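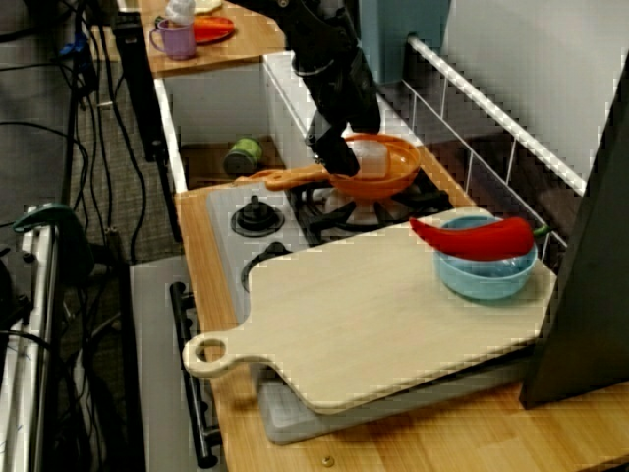 Most play kitchens are bought for one child and outlive that child's interest in them. The second-hand shop in Biltthorpe sold 17 last year, and the manager says nearly all came in with the pans and food missing.

The pans matter more than the cabinet. A child of three or four will ignore a printed oven dial but will carry a frying pan about the house all morning. It needs a long handle and a shallow bowl, and it needs to sit flat on the burner. 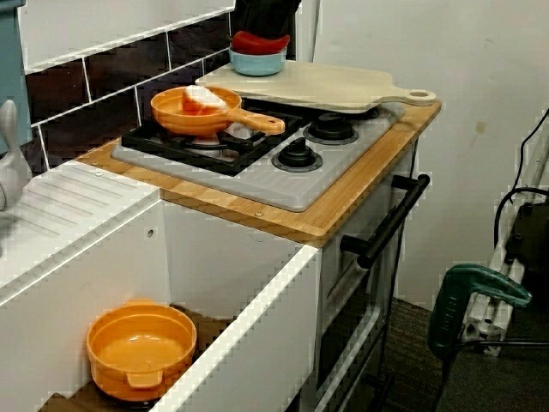
Braulio Mendoza
Homes writer

I have repaired play kitchens for friends for seven years. The usual fault is screws working out of the worktop. Tighten them by hand, as a power drill will strip soft wood quickly. Doors come next, then taps.

Food is a matter of taste. Kwon, the toy shop on Priltska Road, stocks up to 883 separate pieces, from fried eggs to prawns. Start with a few that differ in shape and colour. A red chilli in a pale blue bowl is easy to spot and easy to put away. Sushi is popular at the moment, and a piece of salmon nigiri fits in a small hand.

A proper chopping board is worth adding. The toy ones are thin and slide about. A pale wooden one with a hole in the handle can be hung up afterwards, though on a small worktop it will cover part of the hob.

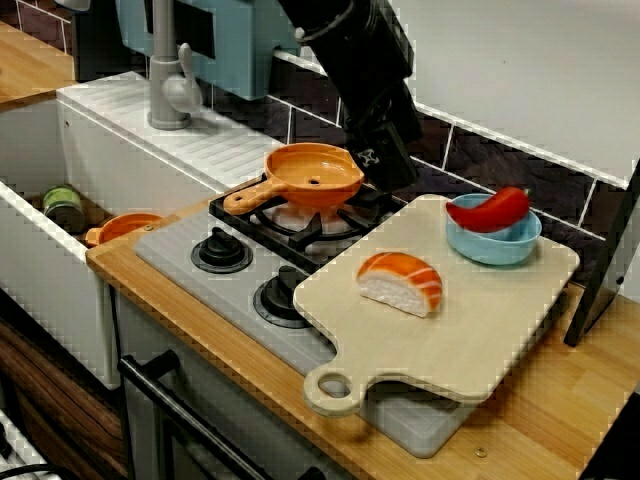
Putting it all away

Keep pots in the space under the sink if there is one. Cups and plates can stay out on the counter. Wash plastic food in warm soapy water once a month, and dry it on a towel before it goes back.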